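Mistgate has its first proper tech lab!

I've been itching to write about this one since June, and now the doors are open I finally can. Urkeck have moved into the old printworks at the Mistgate enterprise park, just across the footbridge from Flonport College, and I went along to the opening with a bag of notebooks and far too much coffee in me.

If you don't know Urkeck, they make the scheduling software that a lot of smaller harbours and bus depots run on. Dull as ditchwater on paper, I know, but I love this stuff! Their main office is staying where it is. The Mistgate site will have room for 40 people once the upstairs is fitted out, and a fair share of the desks are set aside for students on a year's placement from the college. Paid placements, too, which I was very glad to hear.

The building is a treat. They've kept the big north windows and the goods lift (working, though you have to haul the gate across yourself) and the floor still has the old press bolts in it, filled level with resin. The college applied for the lease jointly with Boateng, the firm that did up the market hall, and you can see the same hand in the staircase.

There was a short speech, a ribbon, and then we were let loose. I spent most of my time with the placement students, who were showing off a timetable checker they've been building. It had 321 routes loaded when I sat down and it found a clash on my own bus home, the one I've been moaning about for years. I nearly cheered. One of them took me through how it decides which service gives way, and I followed it as far as the second whiteboard.
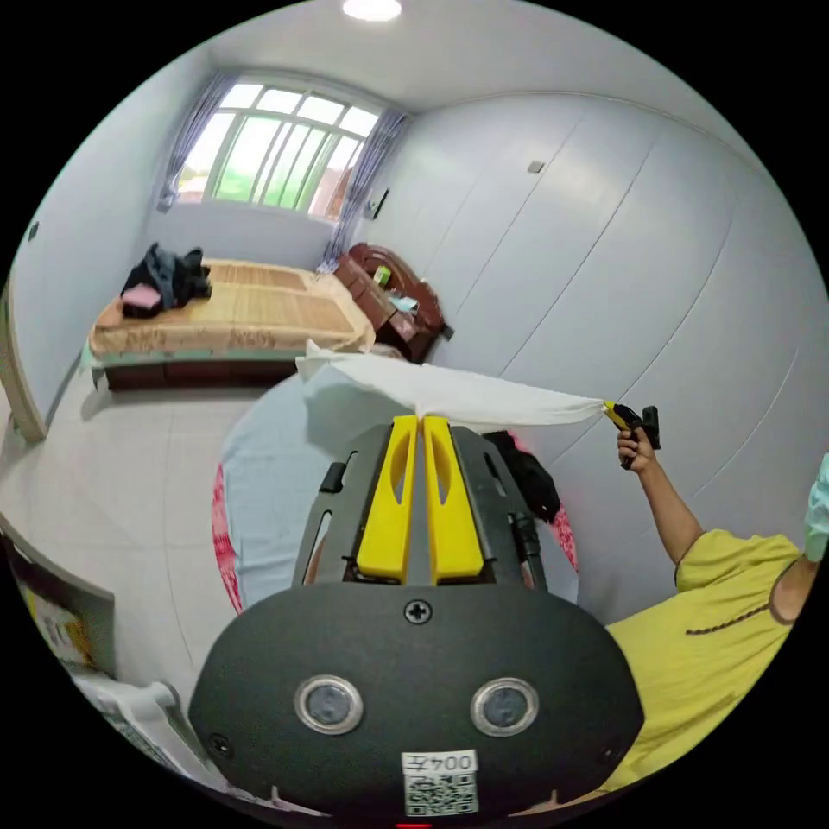 The other thing I liked was the evening programme. From next term the ground floor opens at six for anyone in town who wants to learn a bit of coding, no fees and no forms beyond a name at the desk. The college library is lending 1,000 books on long loan to fill the shelves down there, and they were still unpacking boxes behind the coats while the rest of us ate the sandwiches.

Parking is poor, so come on foot or take the 835, which stops by the footbridge. I've put my name down for the beginners' evenings and I'll write up how I get on. If you're going as well, leave a comment and we can sit together at the back!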